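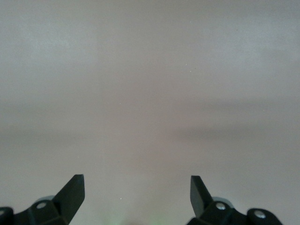

Kellasley shared workroom, progress report to the Hunik small grants office, covering April through July. Quick version first, as we're back in there in an hour. Walls done, floor done, work surfaces in, storage half in, lighting not finished, sink still the old sink. We're inside the money but not by much. On the color, which your office asked about last time: we stayed with pale gray, plain, no pattern at all. Looks good, slightly warmer in the middle and bluer toward the far corners depending on the light. It does show every speck. There are a few tiny pale ones on it even now, dust or debris of some kind, barely there but once you've seen them you keep looking at them. Cutting upstairs is still going on so we're going to be wiping down for a while yet.

What's finished

Old tables out. They went in two loads, one to the Iltulow reuse yard and one to the dump, the dump load being the ones with the swollen edges. The yard took more than we thought they would. No charge from them, small charge from the dump, receipt attached with the others.

Walls patched and painted, two coats, three behind the sink where the old stain kept coming through. Used stain blocker the second time, should have used it the first time. Lost most of a day on that.

Floor. Lifted the loose tiles by the back door, leveled, put down new. The rest of the old floor was sound and we left it alone, which is where most of the savings came from. The join between old and new is visible if you know to look. We can live with it. There's a mat there anyway in bad weather.

Work surfaces from Wijesinghe, who came in lowest of the quotes and were also the only ones who would scribe to the wall instead of filling the gap with caulk. Our back wall bows out quite a lot in the middle. Their first piece came cut to the wrong depth and went back. Replaced free but it pushed everything two weeks. Second piece was right. Fitted in one long afternoon, sealed the next morning, left alone overnight as per there instructions.

What's half done

Storage. The low shelves are up on the long side. Upper ones are not, the wall anchors we bought are wrong for that wall (hollow behind the plaster, we found out with the first hole). New anchors ordered. Until then the fabric bins and the sewing machines are in the hallway under a sheet and people are being patient about it.

Drawers are built, no runners yet. Runners came in the wrong length, sent back, waiting.

Labels. A small thing but it came up at every open session so we're doing it properly. One list on the inside of each door, same order as the shelves. Drafts are printed and taped up so people can complain about them before we laminate. Two complaints so far, both fair. Thread and notions are going to be split up.

Lighting. Fixtures over the main work surface are up and wired. The ones by the cutting area are in boxes. The electrician wants to look at the panel before adding anything else to that circuit and we'd rather wait than argue. Meantime it's dim at that end after about 7 in the evening and we've moved the evening cutting to the front.

What hasn't started

The sink. Quote was higher than the line we had for it and we'd like to talk to you about that, see below.

Outside step. Was always last on the list. Needs dry weather and a free weekend.

Money

Spent to date $3,303. That's everything through the end of July including the delivery fee on the second set of anchors. Biggest single item was the work surfaces, then flooring, then paint and sundries, which ran over. Paint ran over because of the third coat and because we bought good rollers after the cheap ones shed all over the first wall.

Lighting line was $400 and will come in on that if the panel is okay. If the panel is not okay it won't. We'll tell you as soon as we know and not wait for the next report.

Sink line was $500. The quote we got doesn't fit in that once the new shutoff valves are added. Options as we see them:

Keep the old basin, replace faucet and valves only. Fits the line. Basin is ugly and chipped but holds water fine.

New basin, and drop the pegboard from the storage line to pay for it. Doable. People do want the pegboard though.

New basin, and wait until next year for the valves. Plumber says no and we agree with the plumber.

Our preference is the first one. Please say if moving things between lines needs a form, we couldn't find one on the Hunik page and the one in the welcome packet is for changes of date.

Use of the room

We kept the room open through most of the work, closed only for the floor and for the surface fitting. Open sessions are capped at 16 people now on account of the shelves in the hallway, door has to stay clear. We've turned a few away on busy evenings, not many, and they got first pick of places the next time.

The mending sessions are the popular ones. Hemming, zippers, a lot of kids' coats for some reason given that it's summer. The cutting work is easier since the new surface went in, mostly down to the height. The old tables were all different heights and you couldn't lay a length of cloth across two of them without it sagging in the gap. One continuous run makes a big difference. Curtains in particular. Several people have said their backs are better.

Downside, pale surface and tailor's chalk. White chalk dissapears on it when it strays off the cloth and then turns up on the next person's black pants. We've put out blue chalk and a damp rag at each end. Helps.

No pinning directly into the surface, no rotary cutters without a mat. That rule is on the wall. There's one small nick at the end by the door from before the rule was on the wall.

Irons stay on the separate ironing station and don't come over to the work surface at all. Wijesinghe were firm about heat and so are we.

Things that went wrong, for completeness

Wrong depth on first surface piece. Covered above.

Wrong anchors. Ours, should have drilled a test hole before buying a full box.

Wrong runners. Supplier's, they've said so in writing.

Paint smell went up the stairs to the offices and we got a note about it. Fair. Did the second half with the back door propped open and a fan in it, no more notes.

Dust from upstairs. Ongoing. They've hung plastic at the stairhead and it's better than it was. We wipe before each session and again after. Anything light colored being sewn gets covered between times.

Next, in order

Upper shelves as soon as the anchors arrive. Then machines back in from the hallway, then the cap on numbers comes off.

Panel check. Date is with the electrician.

Drawer runners.

Final labels.

Sink, once we hear from you.

Step, September if it's dry.

What we need from you

A yes or no on the sink option. A pointer to the right form if there is one. Confirmation that the receipts are okay as scans, the floor one is faint and we've written the total next to it in pen, original is in the folder if you want it mailed.

Also the end date. Our letter says October and the online account says November. We're working to October but would be glad of the extra month if it's real.

Next report at the end of September. It'll be shorter than this if the runners show up.

Kellasley workroom, Iltulow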